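Veröffentlicht am 17. April 2022 von Oľga Hubáček
12 Kommentare · 105 Mal geteilt
Suche nach Kapitel, Stichwort …

Kapitel 20
Greifen im Eigenbau

Wer einen Greifer in der Gemeinschaftswerkstatt baut, hört früh das Versprechen, der Rest sei Software. Ich halte das für verfrüht. Bevor gerechnet wird, muss die Mechanik halten, und schon eine Steckdosenleiste samt Kabel stellt Fragen, die in der Anleitung zum Bausatz Hakari auf einer halben Seite abgehandelt werden.

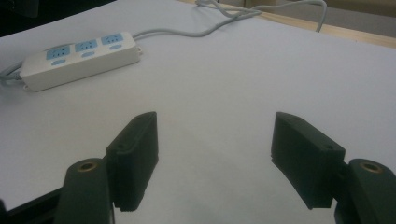
Abb. 20.1: Geöffnete Greiferbacken, dahinter die Steckdosenleiste.

Die Backen sind schlichte Blöcke mit Schraublöchern, in den Armen sitzen Messingeinsätze. Ob diese Bauform einer länglichen Leiste gerecht wird, ist damit nicht gesagt. Ein Kabel kann beim Anheben ziehen oder die Leiste verdrehen — in der Simulation Trunda kommt es gar nicht vor.

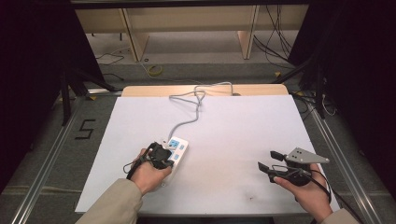

Abb. 20.2: Zwei handgeführte Greifer, der linke auf der Leiste.

Mit zwei Greifern wächst vor allem der Aufwand beim Abgleich. Die Markerplatte hilft nur, solange sie fest sitzt und gut zu sehen ist. Abschnitt 20.1 beginnt deshalb mit Schrauben und Spiel, die Auswertung folgt erst danach.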